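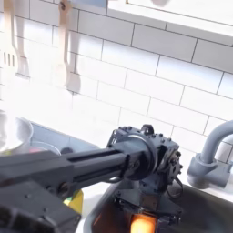 Sewwandi Mridha thinks the hanging spoons should go back in a drawer before anyone cooks here again, and says wood dries just as well lying flat on a rack.

7 January 2025

My view is the opposite, so both are written down. The drawer was damp in the back corner when I emptied it this morning, and two of the old spoons had gone gray along the handle. Threw those out. The slotted spatula and the round-bowled spoon stay on the wall for now, handles up, clear of the tiles.

Tile cleaning: tried the Zuduvel paste on the grout first, 14 minutes, then wiped with plain water. Good on the lower rows, not much difference higher up. The Imus spray is quicker but leaves a film on the white glaze, and I had to go over it twice. Will stay with the paste and do the rest by hand – a job for February.

Oiled the spatula and the spoon. Mixed 500 ml of oil, far too much, and the remainder is in the labeled bottle under the sink. Please use that up before opening another. One thin coat, wiped off after an hour. The slots need a folded cloth pushed through or the oil sits in them and goes sticky.

Sponges: the yellow and green ones are for cups and counter only. Grout gets the stiff brush. Somebody used a sponge on the paste last week and it shed bits into the drain.

Shelf is white paint over old white paint and marks easily. No pans up there, light things only. The Ravn hooks came in the wrong length and are going back.

Still to do:
Line the drawer or take it out altogether
Second coat of oil on the spoon
Ask Sewwandi which rack she means – the one by the window is full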